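Tilta two-arm unit: setup and care FAQ
Omix support pages, Ostasau lounge cell

Applies to units running the soft-goods routine (cushions, throws, folded covers). For the hard-goods routine, see the Figueroa cell pages. Numbers in the fault log are quoted as they show on the service tablet.

Where should the unit stand before I start the cushion routine?

Face the front of the sofa, both feet flat on the carpet and slightly apart. The feet must be clear of the sofa base. If a toe touches the base, the balance check fails with code 23 and the arms stay locked. Step the unit back with the tablet, not by pulling on the arms.

Does the type of carpet matter?

Short, dense carpet is fine. Long pile is not supported. On carpet tiles, check that no tile edge is lifted inside the work area. A striped pattern can upset the floor tracker after a lens change. Run the floor calibration once and the warning should clear.

How should the hands hold a cushion?

From both sides, with the fingers over the top of the fabric. A little bunching between the fingers is normal. Deep folds mean the grip force is set too high for the filling.
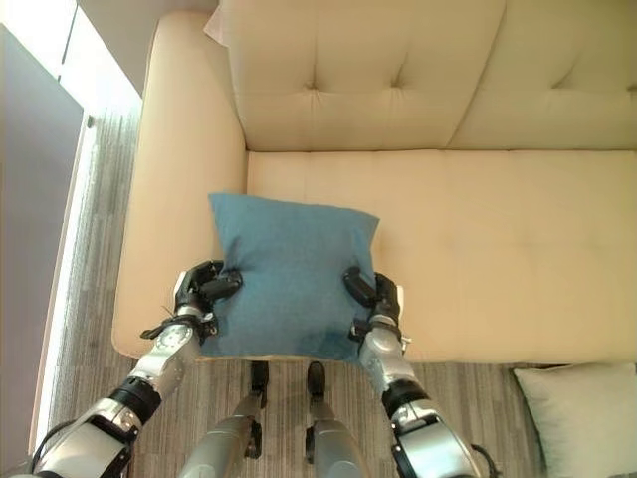 Two-sided grip on a square throw pillow at the front of the seat.

What grip force should I set?

Start at level 5 for woven covers with a soft filling. Go up one level at a time if the cushion slips. Level 7 is the highest level allowed for soft goods. Higher levels can be picked on the tablet, but they will mark the finger pads and may split a seam.

The hands close unevenly. What should I check?

Check in this order:
1. Finger pads on both hands. A worn pad closes late.
2. Cable loops at the arms. They should hang free and not catch on a joint cover.
3. Wrist zero. Open both hands fully, then run Wrist Zero from the service menu.
If the fault is still there, swap the left and right pad sets. If the late side changes with the pads, replace the set. If it stays where it was, the fault is in the hand drive and the hand goes back to us.

How do I set the pick height for a cushion on the floor?

The seat height and the floor height are stored as separate values. Teaching one does not change the other. For the floor value, stand a cushion against the sofa front, lower both hands on either side with the fingers pointing forward, and save the position before closing. Keep the hands low and apart during this step. If they start too close together, the unit pushes the cushion over before it has a grip.
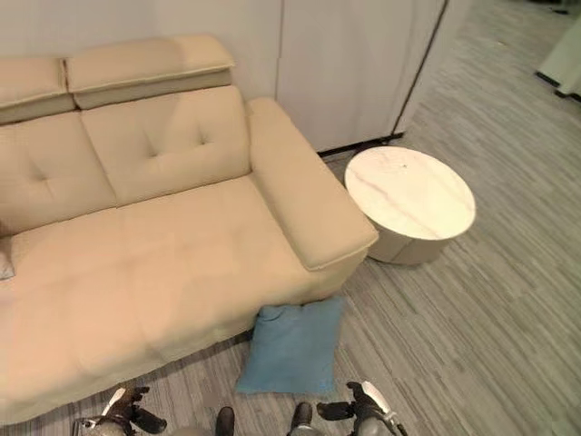
Hands low and apart, with a light-blue cushion leaning at the sofa front.

Can I leave other furniture in the cell?

Yes. Mark each piece as fixed on the room map. Small round tables need care: the map draws them from the widest part, so a top that is wider than the base is handled correctly only if the map was made with the head tilted down. Redo the map after moving anything larger than a cushion.

Can there be more than one cushion in the work area?

Yes, but teach with one. During teaching, keep spare cushions away from the one being taught – the unit may save the wrong edge. In normal running this does not apply.

Does daylight cause trouble?

Strong light from a window can wash out one side of the head camera view. The unit will still work, but edge finding is slower on that side. Close the blind during calibration. It can be opened again for normal running.

How often do the finger pads need changing?

Every 3000 grips, or sooner if the surface looks shiny. The counter is under Hands – Wear. Reset it for each hand after fitting. Pads are sold in pairs and should be fitted in pairs.

How do I clean the hands and arms?

Power down and wait until the status light is off. Wipe the pads and metal parts with a dry lint-free cloth. For lint in the finger joints, use a soft brush, working outward from the palm. Do not use compressed air; it drives lint into the joints. Do not oil the finger joints. The larger arm joints are sealed and need no care between yearly services.

The unit stops with the cushion still in its hands. How do I free it?

Support the cushion from below and press Release on the tablet. If the tablet does not respond, hold the button on the back of the unit for 5 seconds. The hands open slowly and the arms keep their position. Do not pull the cushion out of closed hands. Note the code before restarting, as the log entry is cleared on restart in versions issued before April.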